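Attendance and Drop-Off in Beginner Fitness Classes at the Dillden Center
Project report, Movement and Health Practice, Group 5
November 17, 2018

1. Background

Our group set out to learn why people quit beginner classes. We picked this question in October, when three of the four of us had recently quit beginner classes, so we felt well placed.

The Dillden Center in Jitunstead runs two entry-level programs. One is a gentle Pilates mat class called Clisard. The other is Hakim, a breathing and stretching course that the brochure says will "unlock your natural ease." We attended one session of Hakim. My natural ease remains locked, though my left hip has been making a new noise.

2. Method

The center let us look at its sign-in sheets for the past year, with the names covered. The sheets listed 404 people who came to a first session of either program. We then put a short survey on the front desk, and 62 people filled it in. One of them filled it in for a dentist.

The survey asked how people had heard about the class, what they expected, and whether they were still going. We left a box for comments. Our instructor had warned us that nobody uses the comment box, and we ended up with eleven pages of it. 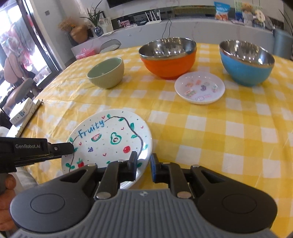
We sorted the comments by theme. Our first set of themes was Time, Money, Body and Other. After one evening of sorting, nearly everything was in Other, so we split it into Parking, Music, Other People's Feet, and a smaller Other.

3. Results

Of the people on the sheets, 302 came back for a second session. That was better than we expected and ruined the introduction we had already written. The real drop came after week five, when the beginner discount ends and the full price begins. We would like to report something deeper about motivation and the self, but the sheets kept pointing at the price.

Clisard held on to people longer than Hakim did. The survey suggests one reason, which is that Clisard has the same teacher every week. Hakim rotates its teachers, and each one has a different opinion about where your shoulders belong. Several people wrote that they felt they were starting over every time.

Parking came up more than pain did. We checked this twice.

We presented a draft of these findings at the center and asked for reactions before writing the final version.
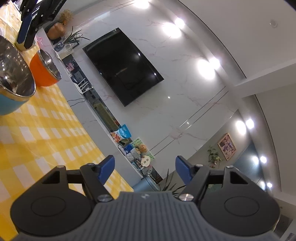 Hiba Sabbagh thought we were making too much of the money. In her view people will pay full price for a class where somebody has learned their name by week three, and the Hakim regulars who stayed were mostly the ones who had made a friend on the next mat. She also asked us to take out the part about feet. We moved it to the appendix.

Her point is fair, and our data can't settle it. The survey never asked about friends. It did ask people to rate the lighting on a ten-point scale, and the average was seven.

4. Limits

The survey sat at the front desk, so the people who had quit for good mostly never saw it. For a study about quitting, this is a problem.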